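What I learned from writing our house rules for gripper work

Posted December 2024

I have wanted to write this one up since June, when our little group at Rurkix finally sat down and agreed how we would run our hand-held gripper sessions. It sounds like the dullest afternoon of the year. I loved it! There is something very satisfying about taking a pile of half-remembered habits and turning them into two pages that a newcomer can read over a cup of tea.

Some background. We record people doing ordinary jobs with a gripper in the hand (folding, sorting, putting things back in drawers) and the recordings go towards teaching an arm to do the same. Before June everybody had their own way of starting. One person began with the fingers closed, another with them half open, and I used to start wherever my hand happened to be. When we looked back over 707 recordings, 94 of them had to be set aside for a bad start or a bad finish. That is a lot of folding to throw away.

So rule one is the open start. Fingers fully open, nothing between them, hold still over the work surface and count to two in your head. Then begin. You finish the same way. I thought it would feel fussy but after a morning it was like putting on a seat belt, and the recordings are so much easier to cut up afterwards.

Rule two is about the surface. Plain and pale if we have the choice, with no pattern and no shine, and lit softly from above. We don't chase out every little ripple, though. I argued for that quite hard - real tables and real cloth are never perfectly flat, and an arm that has only ever met perfect ones is in for a shock.
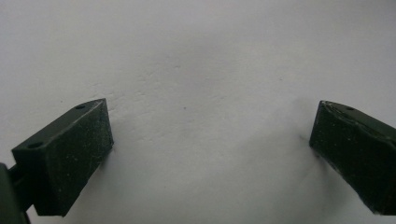 Rule three took us the longest, and it is the one I am proudest of: look at the pads before every session. Both inner faces, then the top edges, then the screws. Dust and lint get wiped off with a dry cloth. A bit of scuffing is fine and goes in the log. A chipped edge also goes in the log, with the date, and if it has got bigger since the last entry the pad is changed there and then. We change both sides together, even when one still looks good, so the grip stays even. The old Zarkton pads went hard on us in cold weather and we never wrote down when, so we had no idea which recordings to trust. Never again.

The log itself is a paper notebook tied to the bench. We did try a spreadsheet (I built it, it had colours, I was very pleased with it) and people simply didn't fill it in. The notebook gets filled in. We are on our second one.

There are smaller rules too. Sleeves rolled up. No rings. Sixteen recordings and then a proper break, away from the bench, because tired hands get sloppy and you can hear it in the clicking. Say out loud when you have dropped something and keep the recording anyway, marked as a drop. I was surprised how useful the drops have been.

I showed all this to the people at Grirkton, who do much the same work with a bigger team, and they sent back a lovely long list of questions. They check their pads once a day and were doubtful about doing it every session. Fair enough, they change theirs more often than we do. They also keep a spare set in a labelled tin next to the bench, and we have pinched that idea without shame.

Next on my list is cleaning. The Petkov wipes we use on the bench leave a film on the pads, so for now it is dry cloth only, and I would like to test a damp one over 100 recordings before it goes anywhere near the rules. If you have your own way of keeping rubbery things clean and grippy, please leave a comment - I will read every word.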